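3.2 How people got through the first month

I should say up front that I train at one of the two schools in this study, so read this section with that in mind. I've been on the mat at Farno for a good while, and I know how a first class there feels (sweaty, confusing, oddly friendly). Tunora was new to me. Both schools teach judo to adult beginners, both sit in Drustdale, and both lose a lot of new people before the first belt test. I wanted to know when they leave, and what they say when you ask them nicely.

The sign-up sheets gave me 600 names across the two schools. I wrote to all of them, and 400 wrote back with enough detail to use. That's a better return than I had any right to expect, and I put it down to Elba Yáñez, who runs the front desk at Tunora and let me send the letter under her name. People remember Elba. Several of the replies were mostly addressed to her and only got to my questions in the last line, which made coding them slow going but was a pleasure to read!

The thing I had wrong going in was falling. I was sure that breakfalls would be what scared people off, because they scared me. In the letters, though, falling comes up mostly as something people were proud of. They'd gone home and shown a spouse or a kid. What comes up again and again as a reason for leaving is the partner drill, and more exactly the moment before it, when the instructor says "pair up" and everybody who already knows somebody turns to that person. One woman wrote that she spent three classes looking at the wall clock during that moment. A man who had wrestled in school said he would have taken a hard throw over it any day.

Farno handles pairing by letting people sort themselves out. Tunora lines everybody up by height and pairs from the ends of the line, then shifts one side down after each drill, so that by the end of the hour you've gripped up with most of the room. I tried it in August as a visitor and I have to admit I liked it more than my own school's way (my coach has read this draft and is being a good sport about it). Figure 1 goes with this part of the paper.

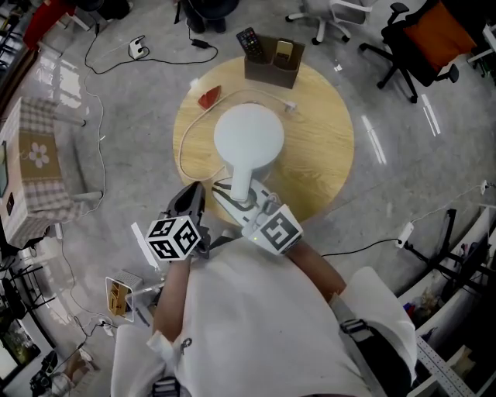

Figure 1.

Do beginners who get moved from partner to partner stay longer than beginners who pick their own?

In these letters they do, with the clearest gap in the first month, and after the first belt test I couldn't find a difference worth reporting.

I'd be careful with that, all the same. The schools differ in plenty of other ways. Tunora's beginner class starts at 6:30 in the evening and Farno's starts at 8, and an 8 o'clock class is a hard sell for anybody with small children. Tunora also lends out a gi until you decide to buy one. Farno doesn't, and four or five of the letters mention the cost of the jacket in a pretty grumpy tone. I asked about both things in the letter, but I asked in one clumsy question, so I can't pull them apart now. If I did this over I'd split it.

There's also the matter of who wrote back. Folks who quit in the first week mostly didn't answer, and the ones who did tended to have a story to tell. Arriaga, the club one town over, ran into the same trouble with its own survey and ended up phoning people, which I didn't have the evenings for.

Injuries came up less than I'd planned for. I had set aside a whole table for them and then folded it into the text, so the table numbers skip from 2 to 4. Jammed fingers and mat burn lead the list, and most of the people who had them kept coming. I take up the letters from returning students, including those who left and came back a year later, in section 3.3.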